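How to Quiet a Room Without Wasting Your Money

Posted 08/04/2018 by Tin-yau Fung

Every few weeks someone writes to ask which foam they should stick on their walls so the neighbors will stop complaining about the drums. My answer is always the same: none of it. Foam does very little for the neighbors. Before you buy anything at all, you need to know which of two problems you have, and the people selling panels have little interest in helping you find out.

Problem one is sound getting through the walls, floor, or ceiling. Fixing that takes weight and airtight gaps, and it usually means construction. Problem two is sound bouncing around inside the room, so that voices on a recording seem to come from a stairwell. That one can be fixed with soft, thick stuff, and a lot of it may already be in your closet. This page covers the second problem.

What you need

Blankets, the heavier the better. Moving blankets are fine.
Spring clips or strong clamps.
Something to hang things from. A closet rod, a garment rack, or a length of pipe across two stands.
A phone that can record.
An afternoon.

Step 1. Find out what you have

Stand where you plan to talk or play and clap once, hard. Listen for what comes after. A zing or flutter means two bare walls are facing each other. A longer wash means the whole room is hard. If you hear almost nothing, stop reading and save your money.

Then record yourself reading a paragraph out loud, from the same distance you would normally use. Keep this recording. I can't stress this enough, as most of the praise you will read for acoustic products comes from people who never made a "before" and so have nothing to compare with except their own hopes. I include myself. I once spent $400 on a box of Grusex wedges and was delighted with them for a month, until I played an old file next to a new one and had trouble telling which was which.

Step 2. Move the furniture first

It costs nothing and people skip it. Get away from the exact center of the room and out of the corners. Put a full bookcase or a couch behind you or off to one side. Lay down a rug if the floor is bare. Record the same paragraph again, same distance, same volume.

In my spare room this step did more than the next two purchases put together. Your room may be different. Rooms are, and that's why I don't trust any chart that tells you how many panels to buy from the floor area alone.

Step 3. Hang soft things close to you

You don't have to cover the walls. For a voice, the surfaces nearest your mouth and the microphone matter most, so put the padding there. Three sides will do: one behind the microphone and one on each side, with your back to the open part. If the wall behind you is bare, hang something there too.

Clip the blankets along the top edge and let them drop. Leave a gap between the blanket and the wall. A few inches is good, more is better, and the gap helps with lower sounds that a blanket flat against plaster will barely touch. Folding a blanket double also helps. Quilting, as far as I can tell, does nothing except hold the filling in place, though the sellers charge extra for it. Black is popular and has no effect on the sound whatsoever.

If you want a name or a sign on it, pin it through the fabric. Tape doesn't hold well on padding.

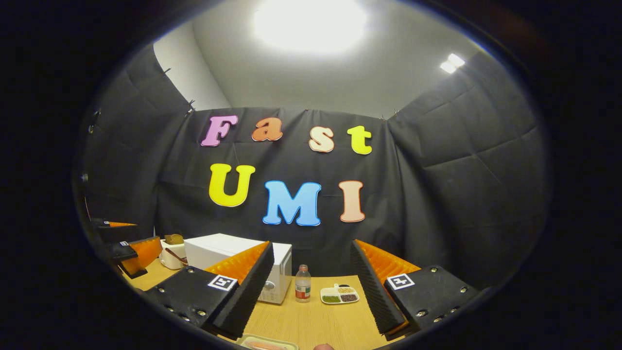

Step 4. Record again, and be mean about it

Play all your test recordings back to back on headphones. Better, have someone else in the house play them for you without saying which is which. If you can't pick the treated one, the treatment isn't working, whatever the label says.

Listen for two things. Is the tail after each word shorter? And has the voice gone dull? Thin padding eats the high sounds and leaves the low ones alone, so it's easy to end up with a room that is muffled and boomy at once. If that happens, take some of the thin stuff down and use fewer, thicker pieces with a bigger gap.

What about the real panels?

Some are good. A thick mineral wool panel in a fabric cover beats a blanket, and I won't pretend otherwise. I have two from Lyimo that I'm happy with. But look at the thickness before you look at the price — a one-inch panel will not handle low sounds, no matter how nice the photos are.

Be careful with single-number ratings as well. They average over a range of pitches and tell you little about the low end, where most small rooms have their trouble. Ask for the full table. When I asked Trullham for theirs, I got a brochure.

And check fire safety. Cheap foam can burn fast and make a nasty smoke. If the seller can't tell you what test it passed, don't hang it anywhere near a lamp. The same goes for old blankets: keep them well clear of hot bulbs and heaters.

Things I would not bother with

Egg cartons. They are thin paper with a funny shape.
"Soundproof" paint. The Hadthorpe can I tried was a decent primer.
Tiny foam squares spaced out in a checkerboard. Looks busy, covers hardly anything.
Bass traps smaller than a pillow.

If you try the blanket setup and your before and after files sound the same, send me both, with the room size and what is on the floor. I'd like to hear them.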